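November 20, 2018

Tile cube, bench 2, continued from the October notes.

Murkesa sent the replacement set of engraved tiles. Sorted by pattern before starting: crosses, dots, starbursts, then the remainder. Two were chipped on one corner and went back in the bag marked Veltelen with the other rejects.

The edges needed a light rub with 2000 grit paper before the tiles would sit level. Wiped down with a dry cloth. Do not use the Beltard cleaner on them – it lifts the brown stain out of the engraving.

The Isaksson drawing gives the tile spacing but not the order of the patterns. Order written on the back of sheet 649; please leave it in the tray.

To do: check the top face against the sheet, note any tile turned the wrong way round, then label the spares. 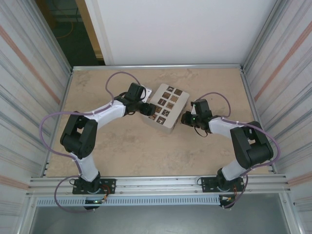
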